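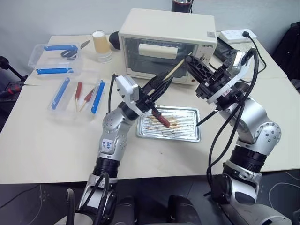
Where does the village lunch club meet?
In the Brusier Room at Barkivcombe Village Hall, on the second Thursday-free slot the hall can offer each month. Dates are pinned up in the hall porch and printed on the back page of the newsletter.

What time does it start?
Doors open at noon and lunch is served at half past twelve. Most people have gone home by 2.

Do I have to live in Barkivcombe?
No. Residents of Flistberg and the farms along Kalinowski Lane are welcome on the same terms. If a lunch is full, places go in the order the bookings came in.

How much does it cost?
£5 for two courses, with tea or coffee. Please bring cash, as the hall has no card reader.

How do I book?
Fill in a slip at the shop or leave a message for Radosław Bielecka on the hall answerphone. Give your name, a telephone number and anything you can't eat. Bookings close two days before the lunch.

Can you cater for special diets?
Vegetarian and gluten-free meals are available if you ask when you book. We cook in a shared kitchen and can't promise that any dish is free from traces of nuts.

How many people can come?
The room seats 40. The Christmas lunch in December fills up early and has its own booking form.

I don't drive. Can I get a lift?
Usually. Ryszard Malinowski arranges lifts from Flistberg and the top end of the village. Tell us when you book and he will ring you the evening before. There is no charge, but you can put something towards petrol if you wish.

Is the hall accessible?
There is a ramp at the side door and an accessible toilet next to the cloakroom. The front entrance has two steps. Parking nearest the ramp is kept for blue badge holders.

Can I bring my dog?
Assistance dogs only, please.

What if I have to cancel?
Leave a message as soon as you can. If we hear before bookings close, you won't be asked to pay.

I'd like to help. Who do I speak to?
Have a word with Radosław at any lunch. We are short of people for washing up and for putting the tables away afterwards.

Page updated 2018-07-16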